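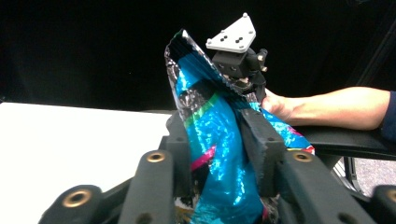
Blue foil bag, crimped end up.

From: Amber Parsons
To: Marsden Household Waste list
Date: 13 July 2019
Subject: Re: [marsden-waste] Foil bags, again, and the new leaflet

Elsie Whiteley wrote:

> I have now read the new leaflet twice and I am no wiser than before.
> Page one says "metal packaging" goes in the blue cart. Page three says
> "crinkly wrappers" go in the trash. My grandson's chip bags are shiny on
> the inside, and they look like metal to me. So which is it?
>
> Also, my neighbor across the way in Elldale says they can put all of it
> in one cart and it gets picked apart at the plant. If they can do it I
> don't see why we can't. We pay the same hauler.
>
> And does anyone know what became of the drop-off barrel at Flormont
> Market? I went over with a full sack and it was gone. There was a rack of
> charcoal where it used to be. I had to bring the sack home again on the
> bus.
>
> Elsie

Elsie,

Sorry about the bus. I'll take your questions in order, with the warning that I only know what I know from sitting through the county's public sessions, where the coffee is bad and the slides are worse.

Chip bags go in the trash. Same for candy bar wrappers, granola bar wrappers, and those pouches that coffee comes in. They look like metal because there is a very thin layer of metal on them, but the rest is plastic, in layers, stuck together so well that the sorting line has no good way of getting them apart. The eddy current thing at the Plarnmont plant, which is what kicks the soda cans off the belt, doesn't get much hold on them. What usually happens is that they float along with the paper and end up in a bale that some paper mill then complains about.

There is a test, which I learned from the old leaflet and which the new leaflet dropped to make room for a drawing of a smiling cart. Crush the thing in your fist and let go. If it stays in a ball, it's foil and you can recycle it, provided you've wiped the food off. If it springs open again, it's plastic film and goes in the trash. I have done this with everything in my kitchen, including a few things that did not deserve it. Clean kitchen foil passes. Pie tins pass, though you'll want to mind your thumbs. Chip bags fail, every brand I've tried, and I have tried more brands than my doctor would like to hear about.

One more thing on foil, while I'm up here. Small scraps fall through the screens and get swept up with the broken glass. Save them and squash them together until you have a ball the size of your fist, then put that in the cart. Mine lives in a drawer. My sister found it and asked whether I was all right.

Now, Elldale. Your neighbor is half right. They have one cart and we have two, and yes, it's the same hauler, but their contract was signed in April and ours has been running since the days when the town clerk still typed things. One cart does not mean everything is accepted. Their list of what to leave out is nearly the same as ours, chip bags included. It's only printed on the inside of the lid, where you see it once, when the cart is new, and never again after it rains. I'd guess a fair number of people over there believe what your neighbor believes.

As for whether we should go to one cart ourselves, please, let's have that in its own thread. Last time it ran to 7 pages in the archive and two people left the list, one of them twice.

The Flormont barrel. I called the store. The young man I spoke with had never heard of it, and the manager he handed me to had heard of it but was not sorry to see it go. It was run by a mail-back outfit that took snack bags by the sack and turned them into, if I remember the poster right, park benches. The outfit stopped paying the shipping and the store was not about to start. By the manager's figures it took in 3,823 bags before they pulled it. I asked how he could be so exact and he said there had been a form. I would like to know who filled in that form, and whether they have found happier work.

So there is no drop-off for film wrappers inside Marsden now. Flormont still has the bin by the doors for grocery sacks and bread bags, but please don't put chip bags in it. That's a different plastic, and the metal layer spoils the batch. The bin does not say so. The lid says THANK YOU.

If you really can't bear to throw them out, the Plarnmont library takes them for its summer craft table, clean and cut open flat. They asked me to mention that they have all the egg cartons they will ever need.

About the leaflet itself. The county printed 1,000 and has 600 left, so there is some hope of getting a correction slip tucked into the rest. I've written to the solid waste office asking for one line: "Shiny chip bags and candy wrappers are NOT metal packaging. Trash." I had a longer version with the crush test in it, but I've met these people and one line is what they'll read. If anyone else wants to write too, the address is on the back page, under the smiling cart. Please keep it polite. The woman who opens the mail did not draw the cart.

Elsie, you asked a while back about the lids from glass jars and I don't think you ever got an answer. Steel ones go in the blue cart, off the jar. Leave the jar itself unbroken if you can.

Amber

--
marsden-waste: talk about carts, bags, and what goes in them
To leave the list, send a blank message with the word "leave" as the subject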